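How I got a copy of my police crash report

Someone ran a give-way sign and took off my front bumper in September, and my insurer wouldn't budge without the police report. I'd never asked for one before and made a mess of it the first time, so I wrote down what worked.

Step 1: Find your event number
The officer at the crash texts it to you or writes it on a card. Mine was on the back of a servo receipt – took me 2 days to find it!

Step 2: Fill in the request form
You need the rego of both cars, the street and the time. I put 4.34 pm, straight off my tow slip. My mate Deepika Gounder guessed hers and the form came back.

Step 3: Take your licence to the station
Go early if you can. The counter gets busy after lunch and they'll want to see the original, so leave the photocopy at home. 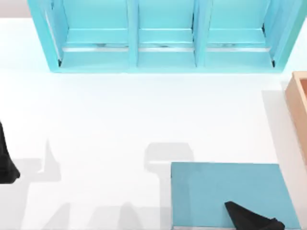 Step 4: Send it to your insurer
Scan every page, even the blank-looking ones (my claims bloke, Dinesh, was very firm on that). Keep the paper copy somewhere flat and dry, and write your claim number on the top corner in pencil.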